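搬家之后我才开始认真对待洗东西这件事。说出来有点好笑，我以前的毛衣全是丢进洗衣机，选个“柔和”，然后祈祷。结果今年一月，我最喜欢的那件深绿色高领出来的时候，大概只够给邻居家的小朋友穿了！我站在阳台上举着它，心情真的很复杂。

所以这几个月我改成手洗了，而且越洗越上瘾（我知道，我知道，三十几岁的人说这种话）。

起因是在 Fokadthorpe 的旧货市集上淘到一本小册子，封面都快掉了，讲的全是羊毛怎么打理。花了我 12 块，比旁边那杯咖啡还便宜。里面有一页专门讲水温，说手伸进去不觉得凉也不觉得热就行。我之前一直以为羊毛要用冰水，洗得手指发红，还觉得自己特别讲究，唉。

现在我的步骤大概是这样：先放水，再放洗剂，搅匀了才把毛衣放进去。顺序很要紧，我试过把洗剂直接倒在衣服上，领口那里漂了三遍还是滑滑的。然后就是按，轻轻往下按，松开，再按。不搓，不拧，也不要拎着一个角提起来，湿的毛衣重得吓人，袖子会一路垂到膝盖。泡个十来分钟，中间我一般去烧水泡茶，回来茶刚好能喝。

洗剂我换过三种。第一种香味太冲，穿出去同事问我是不是刚从干洗店出来。第二种是朋友推荐的，不起泡，我总疑心没洗干净，于是越倒越多，很快就见底了。现在用的是 Stiken，没什么味道，泡沫也不多，200 毫升的小瓶，我挺喜欢它的瓶口，倒多少自己心里有数。不是广告啊，我自己掏钱买的！

挤水这一步我要多啰嗦几句。把毛衣团起来，贴着盆边压一压，让水自己流走，然后平铺在一条大浴巾上，从下摆往领口卷，像卷寿司那样。卷好以后我会光着脚踩上去，来回走两趟（我家猫每次都来凑热闹，也要踩）。打开的时候浴巾湿透了，毛衣反而轻了一大半，特别有成就感。

晾就一定要平晾。我没有专门的晾衣网，就把旧的烤架洗干净，垫一块棉布，架在两把椅子中间，土是土了点，但是通风很好。袖子摆直，下摆用手拍齐，隔天早上翻个面。厚的那几件要两天，急也没用。有一次我等不及，拿吹风机对着腋下吹，那一小块就变得硬硬的，到现在摸起来还跟别处不一样。

还有一个常被问到的：在哪儿洗。我家厨房水槽太浅，又老是有油，最后都是在卫生间的洗手台那边解决。台盆小，一次只能洗一件，我觉得这样刚好，洗完一件歇一会儿，听半集播客，再洗下一件。深色浅色也就自然分开了，省得我动脑子。
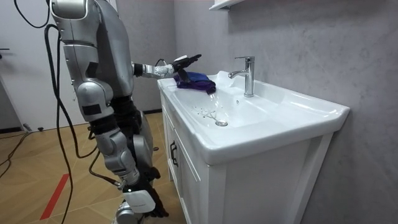

Lorcan Mac Carthaigh 在上一篇下面留言，说他洗羊毛从来不用洗剂，只在最后一遍清水里加一小勺白醋，洗了很多年，颜色一点没掉，味道晾干也就散了，还劝我别那么勤快，毛衣挂在窗边吹一晚上，多半就不用洗了。后半句我举双手赞成！白醋我上周试在一条灰围巾上，手感好像是软了一点，但我鼻子比较灵，第二天围着出门，总觉得自己像一盘凉拌黄瓜。可能是我那一小勺舀得太满，下次减半再试。

至于那件缩水的深绿色高领，我没舍得丢。照着小册子上的办法泡了护发素，慢慢往外拉，袖子拉回来两指宽，身子还是短。现在打算干脆剪了做两个杯套，剩下的边角缝个针插。剪刀还没下去，每次拿起来又放回抽屉里。

下一篇想写起球，我手上有一把 Boateng 的除毛刷和一块浮石，正在同一件开衫的左右两边分别试，左边目前看起来好一些。你们有什么好用的也告诉我呀，我留言都会看的，就是回得慢。

联系我 | © 2023 Erkatano 的晾衣绳 | 返回顶部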